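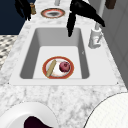
Trorncombe kitchen simulator with the Genden gripper pack: two weeks in

I have wanted a decent simulated kitchen for comparing grippers for ages, so when Ilgın Dönmez passed me her spare licence in November I cleared my evenings and got stuck in. I'm very glad I did!

Setting up

The install took 57 minutes on my old desktop, most of it downloading textures. After that you choose a room, an arm and a camera view, and off you go. My favourite room has a marble worktop with a white sink let into it, and the crockery is a proper test. A plate with a bread stick and a round red fruit on it asks for two quite different grips, and a deep basin with rounded corners leaves little room for a clumsy wrist.

Camera views

You can put a camera almost anywhere, and I spent far too long on this (no regrets). Aim it high and you get window panes and navy cupboard, with the brass fitting only just peeping in at the bottom. Pretty, but no help at all for picking things up, so save a lower view before you start a batch.

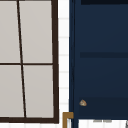

Grippers and arms

The black gripper with the angular fingers is the one I'd hand to a beginner. It got hold of the fruit in 722 of 2000 tries with the settings as they come, and a slower approach speed did wonders after that. Plates are harder - I still haven't found a finger angle I'm happy with for the rims.

The other arm I've been using is a long dark taper with a glossy red ball on the end. It won't pinch anything, of course, but for working out reach over the sink it's lovely, as the ball is so easy to spot against white and grey. The drawback is how much the arm itself hides. From straight on it covers the end of the tap spout, and I'd like a see-through setting for that.

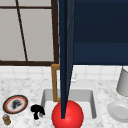
Controllers

I tried the Kollár pad and plain keyboard control. The pad wins easily, with smooth, small movements and a dead zone you can change. Recep Gökçe prefers the keys and he's welcome to them.

Would I buy it?

Yes, and I'm going to, once Ilgın wants her licence back. The manual needs work and loading a saved room is slow, but I keep going back for one more run after supper.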